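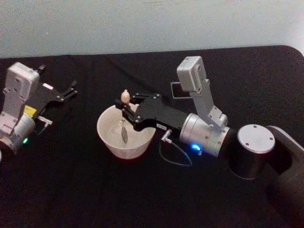

Trirnwood Hall has switched to black fabric table covers in its ground-floor rooms, replacing the white paper roll that renters have used for years. The change took effect June 23, 2025, and applies to all bookings, including those made before that date.

The hall bought 206 covers from Prarnden, a linen supplier, at a cost of $3,000. The money came from this year's furnishings budget. Rental rates will stay the same through January.

Marisol Sandoval, the hall's manager, said paper tore easily and left the tabletops scratched. "We were sanding and refinishing tables every winter," she said. "Fabric is easier on the surface, and black doesn't show coffee."

Covers will be put on before each booking and should be left in place afterward. Staff will collect them for washing. Renters are asked not to use tape, pins or candles on the fabric. A lost or burned cover will be charged at replacement cost.

The covers are not ironed, and some wrinkles are to be expected. Jamshid Jalali, who handles bookings, said people who want a smoother finish for a banquet or a display can bring their own linens, as long as they say so when they reserve.

The upstairs Shiferaw Room keeps its bare tables for now. Painting of the stairwell starts next week, and the side entrance will be closed until it is done.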